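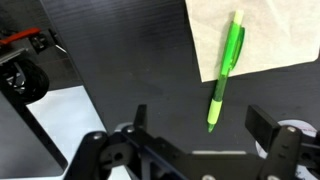
What kind of pencil should I keep on a shared table?
A mechanical pencil with a rubber grip and a pocket clip suits most people. It needs no sharpener, so there are no shavings to sweep up, and the clip keeps it from rolling onto the floor. Buy the refills at the same time and store them in the drawer closest to the table.

What should I do with scrap paper?
Throw out anything crumpled at the end of the day. If there is writing on it you still need, copy it into a notebook first. Flat sheets with one clean side can go in a tray for notes.

How many things should be out on a small table?
Only what gets used every day. In our house that means the remotes, something to write with, and the cloth napkins. Mail, chargers and keys go somewhere else.
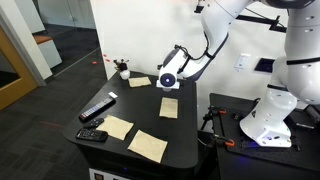 Cloth napkins take up more room than people expect when they are laid flat. If you use the table for meals, set them out just before you eat and stack them afterward. If you don't, fold them in quarters and keep them in a shallow basket.

Do cloth napkins need ironing?
Not for everyday use. Shake them out when they come from the washer, smooth them by hand and dry them flat. Light tan and beige hide small wrinkles fairly well. Iron them for guests if you like the look.

Can I use a napkin as a mat for small items?
Yes. A folded napkin keeps pens and erasers from sliding on a glossy top. Wash it with the others so they all fade at the same rate.

Where should the remotes go?
Keep them together on one side, the side nearest the seat where people watch TV. Take the batteries out of any remote you haven't used since May and put it in a drawer. Label the back with the name of the device.

How do I clean a black tabletop?
Clear it first. Dust with a dry microfiber cloth, then wipe with a damp one and dry it right away. Black shows streaks, so skip the spray polish.
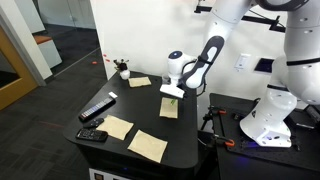
Page last updated: 30 October 2025

Are artificial flowers worth the space?
A small vase is fine if it stands in a back corner, out of reach of sleeves. Dust the stems with a soft paintbrush once a month. Tall arrangements belong on a shelf.

How long does a full reset take?
Allow 30 minutes the first time, including sorting the drawer. After that it is a short job before bed.

Who writes these answers?
Nabila Benkirane writes and edits the household pages. Send corrections through the contact form.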